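Tuesday, bowl bench

Finished fitting the new suspension cord on the Felleck gong and did a first listen before the evening group. Notes mostly for me and Waltraud, who is doing the next sound session at Astow and will be taking the gong with her.

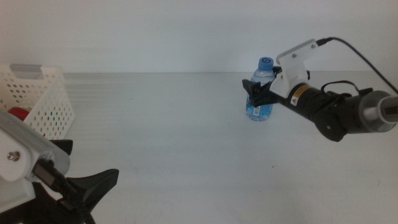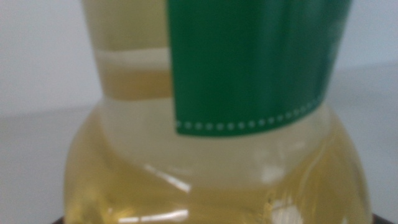
First: basket on the tabletop. Second: the bottle, close up.

**Gong**

The old cord had worn thin where it passes through the left hole. Replaced with the braided stuff, doubled, and tied so the knots sit behind the rim and can't touch the face. Hung it on the Wukcombe stand and left it for the afternoon to stretch. It dropped by a finger's width on one side, so I retied that side and it has stayed level.

Sound is cleaner than before. The buzz people mentioned after the last chant evening has gone, so it was the cord and not a crack. I still went round the edge with a torch and found nothing. There is a faint second tone that comes up late if you strike low and soft. I like it, Waltraud may not. She should try it alone in the room before deciding which mallet to bring.

**Bowls**

Checked the full set against the tuner again. Readings with the bowls on the felt rings, struck with the suede mallet, room quiet:

- large bowl: 109 Hz, steady, long tail
- middle bowl: 258 Hz, wobbles a bit for the first few seconds, then settles
- smallest bowl: 1534 Hz, very bright, hard to get the tuner to hold on to it

The middle one used to sit lower, going by my old page, but I had it on the cushion then and the heater was running. Not going to worry about it until I've measured it twice the same way. The smallest is too sharp for the closing part of the session. Several people flinched in May when it came in right after the silence. Suggest it goes at the start, as the call to sit down, or stays in the box.

**Harmonium**

Still leaking. I took the back off and the bellows fold nearest the hinge has come unglued along most of its length. Put a strip of thin leather over it with hide glue and clamped it lightly between two battens. Don't open it before the clamps come off. The reed for low D is slow to speak as well — could be dust, could be the reed sitting badly. Will look once the bellows hold air, no point before.

If it isn't ready, we use the shruti box for the chants. It's quieter, so the leader should sit nearer the middle and not up by the window.

**Drone recording**

Made a backing track with the Paquette recorder for the breathing part, 36 minutes in one take. Large bowl every so often over a held tone. You can hear a van reverse near the end, so fade it out early or I'll do it again one morning before the road gets busy. Played back through the small speaker it loses nearly all the bottom. Through the big one on the floor it's fine, and you can feel it through the mats.

Volume: I had it at about a third and that was plenty with the door shut. Waltraud had it higher last time and it covered her voice during the counting.

**To do**

- more felt, the ring under the large bowl is flattened on one side
- second mallet needs its head rewound
- check low D once the harmonium is back together
- ask Waltraud whether the Astow room has a hook or if the stand has to go too
- re-measure middle bowl, no heater, felt ring, morning and evening

Stand bolts are in the tin with the blue lid. The short one is a spare and doesn't fit the crossbar.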